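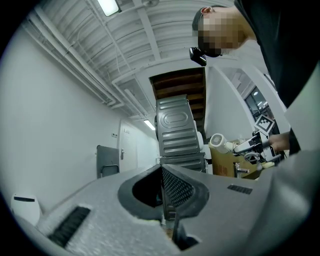

*Reading time: 2 minutes*

The gauge at Astdale lock read 2,664 when Delia Vergara signed for the keys. The units were millimeters above the Warner datum, a brass bolt set in the river wall. The previous keeper had logged the same figure every morning since August.

She checked the float first. It moved freely. She checked the chain, the counterweight and the pen, and wrote "no fault" beside each. Then she lowered a steel tape down the well and got a level 200 millimeters below the chart.

The manual, printed by Brunet, gave 2 causes for a constant offset: a slipped chain or a disturbed datum. The chain had a paint mark on link 2, and the mark was in place.

She walked down to the wall with a lamp. The bolt was there, bright at the edges, in fresh mortar. Beneath it was an older hole, plugged with lead.

She measured from one to the other - twice - and entered the distance in the book. In the column for remarks she wrote "datum moved, see Dralum office." The telephone was on the shelf behind her. She sharpened the pencil, reset the pen and waited for the next reading.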